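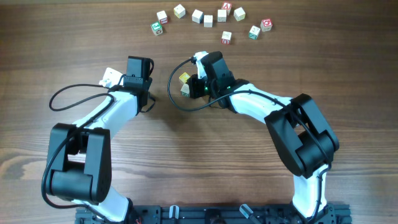

9 December 2024

Got in before eight and had the room to myself until Shuzhen Dong came up with the new task sheet. We are still on the letter blocks. The sheet has changed again: pick up any block, carry it to the middle of the table, put it down, let go, back off. Last week it had to be the nearest block, and before that we chose by colour, so I suppose it gets simpler as we go.

Did 46 runs before lunch and threw away 14. Most of the bad ones were my fault. I get impatient with the left arm and start closing the gripper before it is properly over the block, and then the block skids off and I have to chase it. Shuzhen says a chase is worth keeping if it ends well, as the model needs to see somebody put things right. Stallent's notes say the opposite, that every run should be clean. I kept two of the chases and marked them so they can be taken out later.

The count for this task now stands at 313. Nesthorpe want 584 before they will train on it, and I can't see us getting there before the break unless someone takes the afternoons. I wrote to Xia to ask if the Rundunport lot could lend us a person. No answer yet.

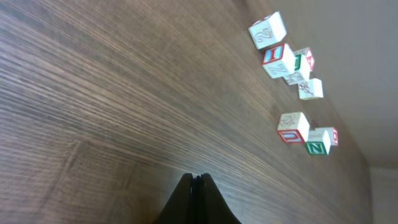 Spent a dull hour after lunch going through the wrist views. The letters come out well enough when the blocks are a fair way off. I had thought the shine on the table would be a nuisance but it is only bad on one side, and I would sooner have some of it in the examples than pull the blinds and find the thing can't cope with daylight. Shuzhen agreed, or at least didn't argue.

Then more runs. I tried going slower, counting to two over each block before coming down. It felt silly but I lost far fewer. The trouble is that the pause will be in the data, and we may end up with a robot that stops to think over every block for no reason. Asked Shuzhen. She said to do half with the pause and half without, and write down which. So I have a column for that now, next to the column for scatter and the one for which arm.

The scatter needs more care than I have been giving it. I looked back over the runs from June and I nearly always push the blocks to the far side of the table, in a sort of curve, and hardly ever leave any near the base. Tomorrow I will start with some close in, even though they are awkward to reach with the elbows bent up like that.

Shoulders sore. Left at half five, forgot my flask – it is on the windowsill.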